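Last updated 11/24/24. Maintained by Marijke Bosman and Damir Kelmendi for the Movero evaluation notes.

### Can a robot put things away in my kitchen yet?

Partly. Rigid, opaque items with a known shape and a fixed starting position are handled well by current two-finger systems. Clear containers, wet items and anything inside a bag are handled poorly.

### Why are clear containers a problem?

Most depth sensors project or match a pattern on a surface. A transparent wall passes most of that light through and reflects the rest as glare. The sensor then reports the table behind the box, or nothing. A color camera has some usable information at the rim and along the corner seams, where edges look darker or brighter than the walls.

### What does the task look like when a person does it with the grippers?

The operator works with one gripper in each hand. The close view is from one gripper, near a corner of the box. The wider view shows both grippers and the table.

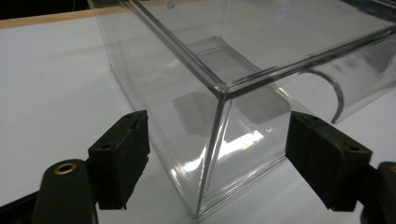
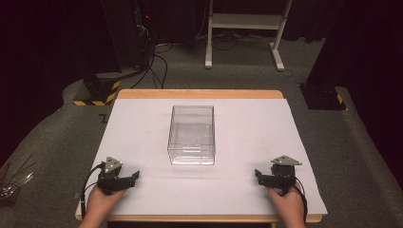
### Why two grippers for one light box?

An open box with thin walls flexes if it is squeezed from one side. Two contact points keep it level and allow it to be turned or moved without tipping. The cost is coordination: both arms must agree on where the box is.

### How many demonstrations are needed?

Our Zacharopoulos task set holds 531 demonstrations, up to 300 of them with transparent objects. We consider that enough to compare methods on a clean table. It is too small a set to support claims about cluttered counters.

### Does this carry over to the shop floor?

In part. Packing stations have fixed lighting and a short list of container types, and both help. Cycle time is the harder requirement. A slow, careful grasp is acceptable at home and usually unacceptable on a line.

### Can I buy a machine that does this?

We do not recommend buying one for clear containers at present. If a vendor offers a demo, ask to supply your own box and to place it yourself.

### When will this page change?

The next revision is planned for December and will add stacked lids.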